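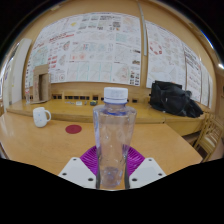 Notebook 7, p. 163

June 15, 2024. Listing feed, duplicate matching.

Went back over the February import from Tatmont before anyone builds on top of it. The claim in the handoff note is that their matcher removes duplicate listings "reliably" when two MLS feeds overlap. I wanted to see what reliably means, because the note doesn't say, and the demo they gave us used a county where the feeds barely touch.

Setup. Took 2,000 active residential listings from the two overlapping feeds, same pull, no cleanup. Ran the Tatmont matcher with default settings, then ran our old one (street number + zip + list price, the dumb one) over the same set. Pulled 400 of the pairs that either one flagged and checked them by hand against the public parcel records. That took most of two days and I don't want to do it again.

What came out:

The new matcher flagged 163 pairs in the hand-checked set that the old one left alone. Good, on the face of it. The trouble is condos. A large share of those extra pairs are two units in the same building, same agent, same square footage, photos taken in the same lobby. The matcher seems to lean hard on photo similarity. Two units on different floors with the same kitchen package get merged into one listing, and one of them drops off the site. For a seller that's worse than a duplicate. A duplicate looks sloppy. A missing listing gets the broker on the phone.

On detached houses it does well and I have no complaint. It caught the ones where one feed writes "N. Alder Ct." and the other writes "Alder Court North," and it caught a few where the price had been cut in one feed and not yet in the other. The old matcher misses every one of those by design.

Unit numbers. One feed puts them in their own field, the other sticks them on the end of the street line, sometimes with a pound sign, sometimes with "Apt", sometimes with nothing. I suspect the new matcher throws the unit away when the two formats don't agree. Can't prove it from outside. Asked Steradmont (they're the ones who host it for Tatmont) whether the unit is part of the key and got back a PDF about accuracy. The PDF does not contain the word "unit".

Tried raising the similarity threshold. First notch up, the condo merges drop a little and the house matches hold. Second notch, house matches start to fall off too. There isn't a setting where both look right, at least not one I could find in an afternoon. My guess is that the threshold is the wrong knob.

Tried it with the photos stripped out of the input. Condo merges nearly disappear. So do a good part of the wins on the detached houses with the price cuts, which surprised me, and I don't have an explanation yet. Maybe the price weight is higher than they let on.

Also worth writing down: the confidence score is not much use. Bad merges come back with scores just as high as the good ones. I sorted the whole set by score expecting the junk to sink to the bottom and it didn't. If somebody proposes "auto-merge above a cutoff, review the rest", point them at this page.

Ferenc Sárközi wants to turn it on for the Ismail office site next, on the grounds that it's small and nobody there has complained about the February import. I looked. The Ismail inventory is almost all houses. Of course they haven't complained. That site will tell us nothing about the case that breaks, and then we'll have "a successful rollout" on paper and the downtown offices will get it.

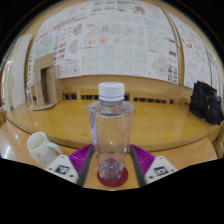 Etelka Pálfi wrote back on the draft of this entry that I'm being too hard on it: the old matcher lets so many duplicates through that agents have stopped trusting the listing counts, and she would take a few merged condos over that, provided they can be split again by hand. She also thinks my sample is tilted, since both feeds are heaviest downtown and that's where the condos are.

Fair on the sample. I didn't weight by property type and should have. On splitting by hand, I checked, and there's an unmerge in the admin screen, but it doesn't stick. I unmerged a pair and ran the next sync, and they were back together. Did it three times with different pairs. Same thing each time. Until that's fixed "can be split again" isn't true in any way an agent would recognize.

Her point about trust in the counts I'm less sure of. I've heard it said a lot. I'd like to see one complaint ticket.

Next:

Rerun with 1,000 condos only, units normalized on our side before the data goes in. If the bad merges go away, then it's the field format and we can fix that ourselves without waiting on anyone.

Same again with 1,000 houses so the comparison is even.

Ask Tatmont what the Flistero flag in the config does. It's on by default and isn't in the docs. Turning it off changed the run time and, as far as I can tell, nothing else, but I only compared totals and not pair by pair.

Log the unmerge bug properly, with listing IDs. I have them on the back of the parcel printouts, need to type them up.

Leave the old matcher running for anything with a unit number. Houses can go to the new one if Ferenc wants to sign for it.

Parcel spreadsheet is in the shared folder, second tab. First tab is an earlier pass with a sort error in it, don't use.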